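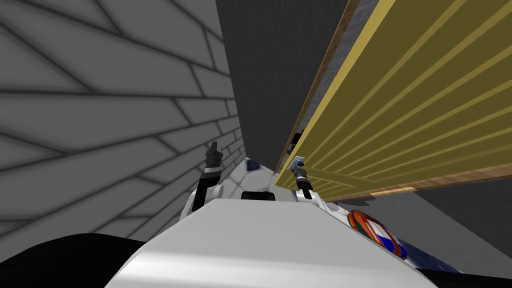

A view from the Lasamlow simulator: both grippers of the robot, with the striped yellow panel on the right.

Collecting examples in simulation: news from the Imai group

October 27, 2025
Print this page | E-mail this item

Since September the Imai group at Bistance has been collecting examples for its two-arm learning system inside a simulator. Many readers of this newsletter asked us how the work is going, so we give a short report here.

The task looks small on paper. The robot must bring one gripper under the lower edge of a panel, hold the other arm in a safe place, and then wait. We chose it because our first system, which was trained only on open tables, did badly when there was a wall close to one arm. It had never met a narrow place in its training, and it moved the elbow as if the whole room was free.

An example in our work means one complete attempt, recorded from start to end. A person drives the two arms with hand controllers, and the simulator saves the joint positions, the state of the grippers and the rendered views at every step. At the end the person marks the attempt as good, bad or unclear. We keep all three groups. The bad ones are not used for imitation, but they help us to train a second, smaller model which judges if an attempt is going in the right direction.

Until now we have over 600 attempts marked as good. They come from 18 different room layouts, made with the Tuvetti scene tool. In each layout we change the surfaces, the light and the angle of the panel. The walls are sometimes plain and sometimes have a block pattern like the gray one in the view printed with this item. The strong stripes on the panel are a difficult case for the vision part. When the head of the robot turns, the stripes run together in the distance, and the early model often judged the edge of the panel to be closer than it was.

We also learned something about the people who drive. In the first weeks the drivers were very careful, and almost all attempts looked the same: slow approach, stop, small correction, finish. This is pleasant to watch, but the model learned very little about how to come back from a mistake. Now we ask every driver to start some attempts from a poor position, for example with the wrist turned too far, and to correct it calmly. The share of unclear attempts went up after this change — we accept it.

One session takes 90 minutes, with 2 breaks. Longer sessions were tried in September and we stopped them, as the marks given near the end did not agree well with the marks given by a second person.

There are still problems. Contact between the fingers and thin edges is not stable in the simulator, and a few recordings show a finger that passes a little into the wood. We remove these by hand at the moment, and a simple check for it is being written. Shadows are also softer than in our real laboratory, so we do not yet know how much of this material will help on the physical robot.

The next step is a set of layouts where the panel can move when it is touched. After that we want to mix the simulated attempts with a small number of real ones and compare the results. Groups at Bistance who wish to use the recordings can write to the Imai group through the newsletter desk. Please tell us which format you need and whether you want the bad attempts too.

Shares: 18 | Comments: 2
Print | E-mail to a colleague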